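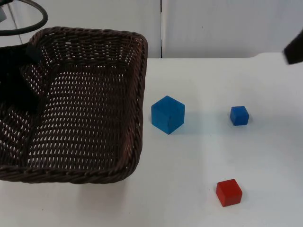 The brown basket and the three cubes, ready on the white table.

From November the toy corner at Stitcombe has a new tidying habit, and it is a small one. Each family finds one woven basket on the table and a few blocks beside it. When play is finished, the blocks go back in the basket, the big one first.

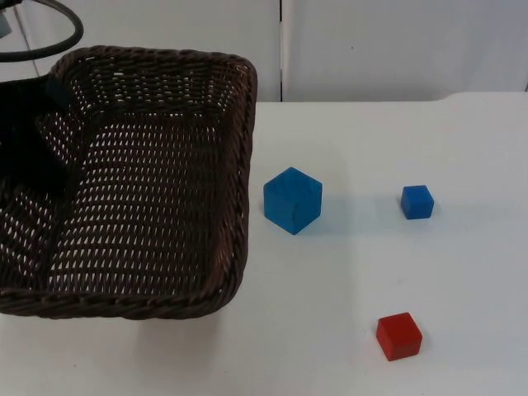 Carol Horrocks chose wicker because it is light for small hands and it does not make much noise when a block drops. She asks only that you lift it with two hands — the braided rim is strong, but it does not like to be pulled from one side.

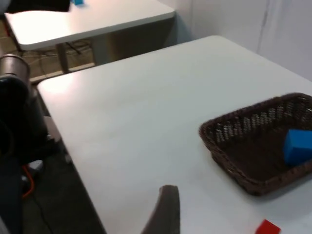
A blue cube in the basket, with a red one still on the table.

We have received many kind words about the old plastic tubs, and they are not lost. Lakmal Patwary has taken them to our Dillstead room, where they hold the train track. If you have a basket at home which you do not use, we would be glad of 3 more.

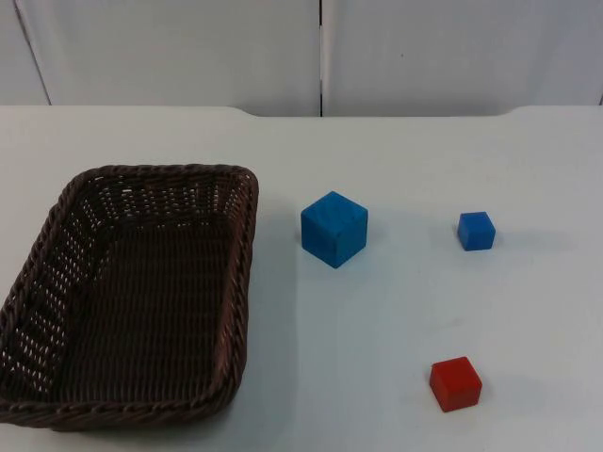 Please look also under the table before you leave. The smallest cubes roll less than balls, but they are easy to forget, and the room closes 30 minutes after the last session.

533 shares · 3 comments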